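Hanging wire baskets on textured wallpaper without wrecking it?

Posted by Iida Saarela, 2020-10-02

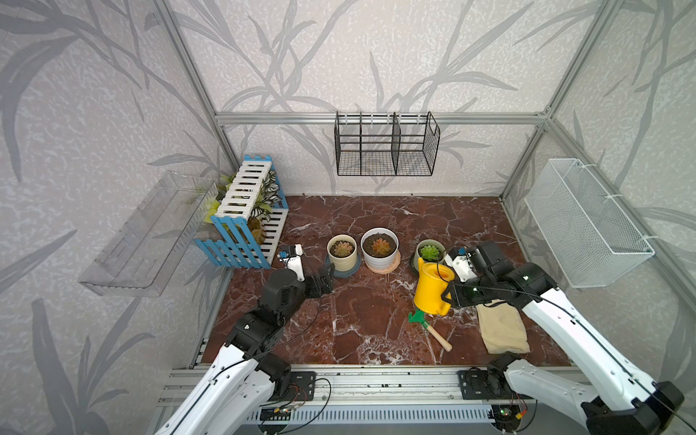

Baskets on rails, gray leaf wallpaper behind.

Hi all! So I finally papered the little hallway between my kitchen and the back door (gray on gray, big leafy pattern, textured, I love it) and now I need somewhere for mail, dog leashes, gloves and all the other junk that used to live on a chair. I want baskets on the wall, but I really don't want to put a dozen holes in paper I spent two weekends hanging. I like the look of a rail with the baskets hung off it.

The wall is drywall, the house is from the eighties, and the paper has been up since June. I tried one of those sticky hooks in a corner behind the door and it came down in the night and took a strip of the texture with it. Is a rail the way to go? And how do I drill through the paper so it doesn't tear or twist up around the bit? The hallway is narrow, so nothing too deep please. I've got a drill and a level and not much patience.

Teemu Lappalainen
Sticky hooks and textured paper don't mix, sorry about your corner. The glue only grabs the high spots, and then whatever it's holding is really hanging off the paper and not the wall.

Go with the rail. Find your studs first. Mine were all over the place in a house about the same age as yours, so don't trust the spacing, check each one. Mark them with painter's tape, but press it on your jeans a couple of times first so it isn't too sticky, and peel it slowly when you're done.

For the holes, take a sharp craft knife and cut a tiny X where each screw goes. Fold the little flaps back with the tip of the knife, drill through the middle with the drill going slow, then put the screw in and press the flaps down. No twisting, and if you ever move the rail you can glue the flaps back with a dab of paste and you'd have to know where to look. I did 11 holes that way in my mother-in-law's dining room and only messed up one (phone rang).

Height is up to you, but hold a full basket up there and walk past it with grocery bags before you commit. I put my first one right at elbow level and regretted it for almost a year. Also, save your leftover paper! You can patch that torn corner. Tear the edge of the patch by hand instead of cutting it, it blends in much better.

Alcides Taipe
just get a coat rack that stands on the floor

Valtteri Seppälä
I'd do what Teemu says with the X cuts, they work great. One thing to add: the baskets will rub. Mine swung a little every time somebody grabbed the keys, and by spring there was a shiny gray line worn into the wallpaper. Stick a couple of clear felt or rubber dots on the back of each basket, down low, and zip tie the top edge to the rail so it can't slide around.

For leashes I'd skip the basket and use a plain hook at the end of the rail. Wet leash in a pile gets stinky fast, ask me how I know! And keep the mail basket shallow or it'll turn into the chair all over again.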